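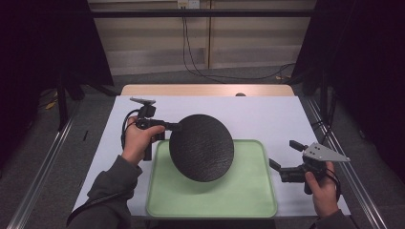

The worst part of the old laundry room was the stairs, one tenant in Ivstead told us, and after that the coins. For years she carried two bags down to a basement with four washers, three of which worked, and fed them quarters from a jar she kept by the door.

Her building, on the Achterberg side of town, was one of the first to change over. The basement machines came out in May and the new room opened on the ground floor, where the bike storage used to be. It has 7 washers and as many dryers, and tenants pay by card. The bikes went to a shed in the yard, which still causes arguments.

Shared laundry rooms have been losing ground in Ivstead for a long time. Owners found it easier to put a small washer in each kitchen, and older pipes took the strain badly. Tistach, which manages 300 apartments in the town, spent $3,789 on leak repairs in a single building last winter. The company now says it will keep shared rooms wherever there is space on the ground floor.

Evow, a tenants' group with 200 members, supports the plan but wants longer hours. The doors lock at nine in the evening, too early for people who work late shifts. Tistach says the noise carries into the two apartments next door and that it will test a ten o'clock closing on the Achterberg side first.

Prices have stayed the same so far. A wash costs two dollars and a dryer runs for 40 minutes on one payment. Several tenants said they would pay a little more for a folding table.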